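How to run a robot coffee demonstration at an open day
Posted March 21, 2024

Last November we put a two-armed robot in front of a coffee machine and invited the public to watch. The Medgate open day gets a decent crowd, most of whom have come for the sausage sizzle, and our plan was to catch them on the way past. What follows is the procedure we settled on, written up for whoever gets the job next year. It assumes you already have a robot that moves when told and stops when told. If you only have one of those, sort out the second before you send the flyers.

1. Choose a task people already have opinions about

We considered block stacking. Block stacking is easy to set up, easy to reset, and draws the sort of crowd you'd get for block stacking. Everyone has an opinion about coffee. A visitor who couldn't tell you what a joint encoder is will stand there for ten minutes critiquing a robot's barista technique.

Pick a machine where the pouring point is easy to reach from the front and the wall behind is plain. A busy background gives the vision software something else to think about, and ours doesn't need the encouragement.

2. Start with the hold

Before you let anyone in, get the robot to hold a vessel under the spout and stay there. Don't worry about pressing anything. Don't worry about serving. Set the height of the hold first, then the left-right position, then go back and fix the height, which will have wandered.

A clear cup is worth the trouble. People at the back can see whether there's anything in it, and you save yourself a lot of commentary.
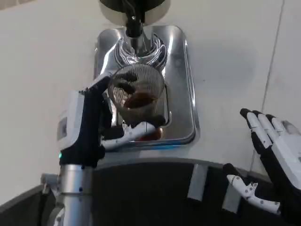 The cup hold at the spout, with a little brown liquid in the bottom. Left hand working, right hand open.

Note where the left thumb goes. Our first grasp squeezed the cup from the sides like a tube of toothpaste, with results you can imagine. Bringing the thumb in underneath takes the weight and lets the fingers be gentler. We called this the Foller grip, after the building we worked it out in, and the name has stuck despite my efforts.

The spare hand needs a plan too. Park it open, well clear of the vessel, and leave it in the same place all day. An arm that drifts during a demo makes parents pick up their children.

3. Change the vessel early

Once the cup behaves, swap it for something a different shape, and do this before the open day. Some bright spark will ask on the day whether it can do another one, and "not yet" is a dull answer to give 200 times.

We went with a round glass carafe. The cup routine is no use to you at all here -- a sphere has a lot to say about where your fingers end up. What worked:

Set the carafe on the drip tray first and do the grasp there.
Curl the fingers over the shoulder of the glass.
Bring the thumb across the front, low, above the grate.
Close slowly. Then halve the speed and close again.

Keep a broom in the room. Keep it out of sight, as it undermines the message. 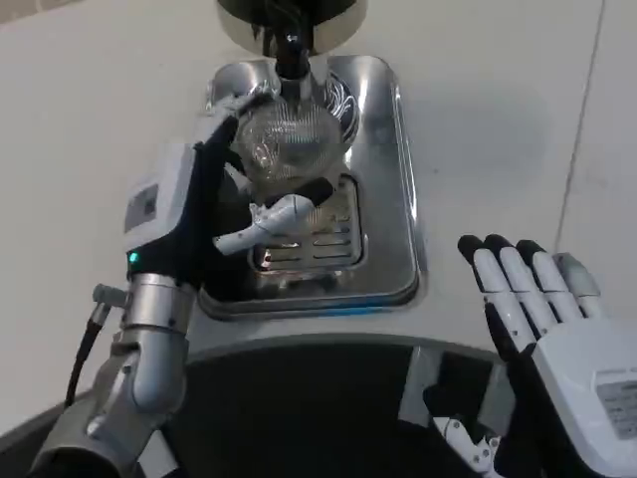 We ran the Prosska stand two tables down and our carafe grasp failed four times before lunch. The fix for us was the approach angle; the closing force had been fine all along. Come in from the side and keep the wrist low, or you'll knock the neck every time. Also, the kids preferred the failures.

That note came from the crew at Prosska, who read a draft of this page and asked for a right of reply. I've left it in. They're correct about the angle, and sadly about the kids.

4. Do the flat thing

Visitors clap for the big moves. The engineers in the room, if you have any, will be waiting to see you pick up something thin. Lids, discs, coasters, anything that lies flat on a surface and offers a hand nothing to get hold of. It's the hardest part of the session by a fair margin and it looks like nothing much, so tell people beforehand or they'll wander off to the sausages.
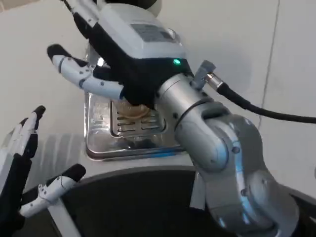
Rehearse the reach on its own, and rehearse it with the lights you'll have on the day. We tuned ours at night and paid for it the next morning. Polished steel is a rotten surface to search visually, full of glare and second-hand fingers, and a round beige disc sitting on the slots of a drip tray can half vanish into it. Dim whatever you can. Check the cable at the wrist while you're there: you want it hanging out to the side, away from the tray, with enough slack that the arm can turn without towing it through the works.

Budget nine tries for the first clean pick in a new room. Ours took eight, which I mention purely out of vanity.

When you do get hold of the thing, bring it up on edge and turn it towards the front of the machine. Pinch between thumb and index finger only. More fingers feel safer and mostly get in each other's way. 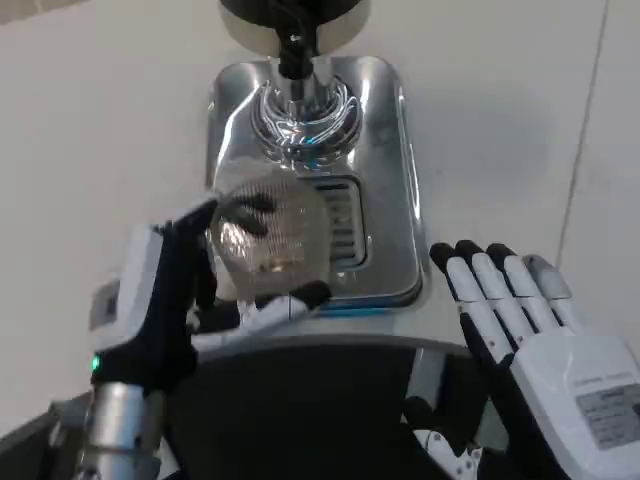 Disc held upright between thumb and index finger, in front of the drip tray.

5. Talking while it works

Robots are slow and silence is slower. Have someone on the microphone who can fill the gaps without promising anything. Banned phrases at our stand: "any second now", "it did this perfectly this morning", and any sentence with the word "revolution" in it.

You will be asked if it's going to take jobs. You will be asked if it does flat whites. Answer both politely. One bloke from the Wihongi table asked if it could be taught to clean up after itself, and I've put that on the list for next year.

6. Packing up

Arms to the rest position, power off, then unplug. Empty the drip tray yourself. Wipe the fingertips with a damp cloth, and write down the hold heights before anyone moves the bench. We didn't, so if you're after our numbers, I'm afraid they went out with the trestles.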